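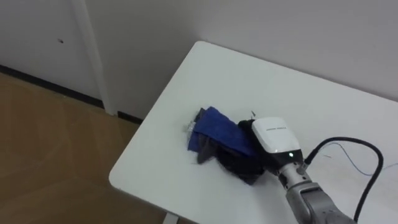 The choice of a gripper for cloth handling has occupied most of my working hours since March, and I am now in a position to set out the findings for the readers who have written to ask. The work was carried out at Bastosstead, where Annatjie Steyn and I share responsibility for the small manipulation bench. Our task was to compare two electric parallel grippers, the Sorker and the Casado, on soft goods. We do not work with neatly folded samples. A typical trial begins with a heap such as the blue cloth bunched over a dark one, with the fingers pushed into the darker material and very little to tell them apart from it by eye. Both units were driven by the same controller, a Bullia, so that any difference in behavior could be assigned to the gripper and its fingers.

Selection of the test task

Most published comparisons of grippers use rigid objects: blocks, cups, bottles and the like. Such tests are useful for stating payload and repeatability, and they say very little about fabric. A cloth has no fixed shape. It slides over itself, it hides its own edges, and it gives almost no resistance until it is pulled tight. We therefore settled on a single task. The arm approaches a pile from one side, closes on whatever lies between the fingers, lifts, and holds for a short time. A trial is counted as a success when one cloth has been raised clear of the other. Lifting both is recorded separately as a double pick, and lifting nothing is recorded as a miss.

Each gripper was given 40 trials. After every trial the cloths were dropped again by hand from the same height. We made no attempt to reproduce an earlier arrangement.

Results for the two grippers

The Sorker completed 32 of its 40 trials. Its fingers are narrow at the tip and enter a fold without pushing it away, and this proved to be the most important property of all. Of the eight failures, most were double picks, in which the fingers reached through the upper layer and took hold of the lower one as well. Closing force had to be set lower than the value suggested in the handbook. At the suggested value, thin cotton was left with a crease that remained visible through several further trials.

The Casado did less well on this task, although I would not wish to dismiss it. Its fingers are broader and carry a soft pad, and they hold a cloth very securely once it has been caught. The difficulty lies in catching it. On a low pile the pads tend to press the fabric flat against the table and then close above it. Ms. Steyn improved the result considerably by tilting the wrist before the approach, and I have no doubt that a different finger design would improve it further. For towels and heavier garments it may well be the better purchase.

Sensing and camera placement

We had expected the cameras to be a minor matter, and they took up a good part of the work. Dark fingers against dark fabric present a real problem for any method that depends on finding the outline of the gripper. With light cloths our detection was reliable. With black cloths it lost the fingertips as soon as they entered the pile, and the controller was left to rely on joint positions alone. Raising the exposure helped a little, at the cost of washing out the white table. Ms. Steyn has proposed a band of pale tape behind each fingertip, and we intend to try this before spending money on a second camera.

Motor current was the more dependable signal. When the fingers close on cloth, the current rises slowly and levels off. When they close on nothing, it rises sharply at the end of travel. The Bullia controller reports this value often enough to be of practical use, and a simple threshold allowed us to identify a miss before the lift had begun. The same signal could not separate a single layer from two layers of thin cotton. I regard that as the principal question still open.

Cables

A short remark on cables is warranted, as several readers have raised the matter. We route ours outside the arm. A loop must be left near the wrist so that the last joint can turn freely, and the size of that loop deserves more care than we first gave it. Ours was too tight at the outset and pulled against the connector during tilted approaches. We then made it too generous, and it brushed the table and dragged at the cloth in two of the trials, both of which were repeated. The present length is a compromise. Anyone planning similar work should move the arm slowly through its full range before fixing the cable in place.

Cost and service life

The makers of both units were asked for guidance on the wear of the finger surfaces under textile work, and neither was able to supply it. We have therefore begun our own record. Fingers will be inspected after 2,000 closures and compared with an unused set. Lint is already a greater concern than wear. It gathers at the base of the fingers and must be removed with a dry brush, a duty which has been added to the end-of-day checklist.

Present position

The Sorker will remain on the arm for the next series, which concerns sleeves and trouser legs. The Casado has been returned to its case with the tilted approach saved under its own name in the controller, so that it may be brought back without repeating the setup. Readers who have measured double picks by some means other than a camera are invited to write to me at the usual address. Ms. Steyn is particularly interested in hearing from those who have used a scale beneath the table.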